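How to Run a Fanzine Table at a Small Convention

You have stapled your fanzine. Congratulations, you are now in retail. I have run the table for Faltach, our zine of long arguments about old space operas, at seven Dernden conventions, and most of what follows I learned by doing it wrong first.

Book the table early. Dernden opens its dealers' list in March and the good spots go to people who answer email. Ask for a place near the coffee, and avoid the corridor outside the filk room unless you know all the verses.

Print less than you want to. Our first year we ran off 257 copies and sold 36, and one of those went to Kedir Assefa, who had written most of it. Kalkidan Ejigu still has a box of them holding up her printer.

Pack the night before, at the hotel. You need a plain cloth, a cash box, small bills, tape, pens and a sign with the price on it in very large figures. Set an alarm too - the room parties run late.
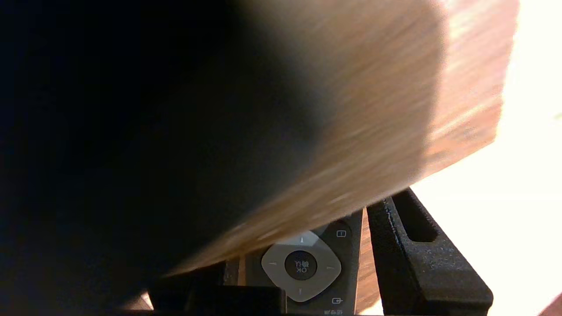
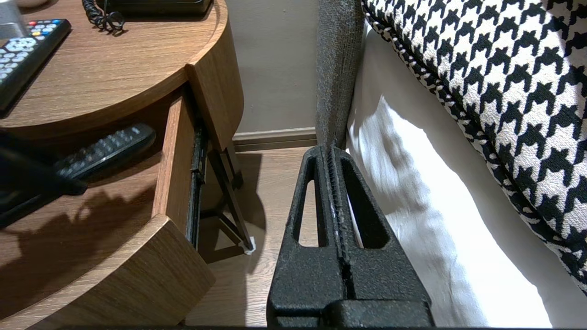

Get to the hall an hour before the doors open. Put the new issue in front and the back issues behind it, spines toward you, so you can find number 4 when somebody asks for it. Somebody will, and you'll be out of number 4.

Stand up when people stop. Say hello, then let them read. Jolán Szénási talks to every browser about the editorial policy, and I have watched grown adults back away from her into a rack of capes.

Trades are fine. Decide beforehand what you'll accept, or you will go home with eleven pounds of other people's poetry.

Write down each sale as it happens, even if it's only a tick on an envelope. Padmavathi Thomas does our books and does not accept "a fair few" as a figure.

At closing, count the cash before you go to dinner. Then pay for next year's table if they'll let you.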